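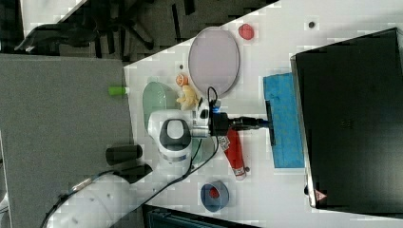

The clear-desk gospel has a lot to answer for. Anju Lodhi, who has sold it to offices since July, charges 200 pounds a session and swears that a bare table makes a calmer worker. I asked for proof and got a brochure from Trumimmont, with a storage tower priced at 1388 pounds on the back page.

I remain unconvinced. A sponge, a couple of bowls, an oval plate and a yellow plush toy can share a white tabletop with a monitor, and I can't see whose afternoon that ruins. The sponge might even get used.

Savita Tiwari tried the Lodhi method at Grandmont for 59 days. Her things went into drawers, then into boxes under the drawers — and she spent her mornings hunting for a bowl. "It looked lovely," she told me. "I couldn't find anything." She has since put the lot back on top, and has asked for her money back.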